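# Sorting and Clearing a Craft Table After Rice Play

My kitchen table turns into a rice table most afternoons in November, when it gets dark before anybody is ready to come inside. I love it, and I also used to dread the half hour afterward, with grains in every seam of the wood and a stack of little dishes waiting. After a good many rounds I've settled into an order of doing things that suits us, and you're welcome to it!

## Start with the rice

Leave the rice where it is and deal with everything else first. Wrappers and used tissue go into a clear bin at the back of the table, so I can see at a glance if a toy or a spoon has been swept in by mistake. Then go through the pile slowly with your fingertips and lift out whatever has been buried.
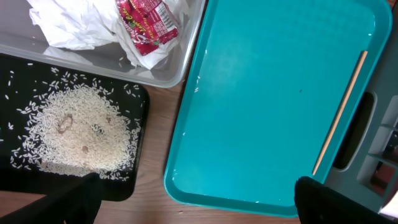

*Rice on the black tray, with a brown loop and a few other bits still in it.*

A dark tray is a real help, as white grains show up so well against it (and so do the stragglers that have wandered off toward the rim). Push those back to the middle with the side of your hand or a dry pastry brush. Once the odds and ends are out, tip one corner of the tray over a wide jar and tap the underside. Don't rush the tapping or you'll be chasing grains across the floor.

We keep our play rice in a jar labeled "Melorness," the name of the island the children invented for it, and it never goes back in the pantry.

## Then the dishes

Gather the cups, bowls, and plates onto a second tray before you run any water. Shake each one over the bin first, and wipe the insides with a dry cloth, getting right down into the corners of the cups. Wet rice swells and sticks, and it's no friend to a drain.

Wash the cups first, then the bowls, then the plates. I set the rack right on the table with a folded towel beside it and fill it from the far side toward me, plates between the pegs, cups and bowls upside down wherever they'll sit steady.

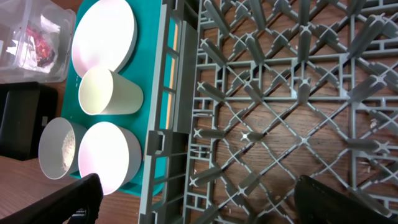 Karla Huerta wrote to say she skips the towel and stands her rack on a baking sheet, then pours the drips off at the end. She also lets her cups soak for 17 minutes if any rice has dried on, and swears by a bottle brush for the narrow ones.

I tried the baking sheet and liked it very much, though mine is a bit short for the rack and I had to turn it sideways.

## Last of all, the table

Brush along the grain of the wood with a dry brush, working toward yourself, and catch the sweepings in your palm or a dustpan. Follow with a barely damp cloth, dry the table well, and check the chairs before anyone sits down for supper.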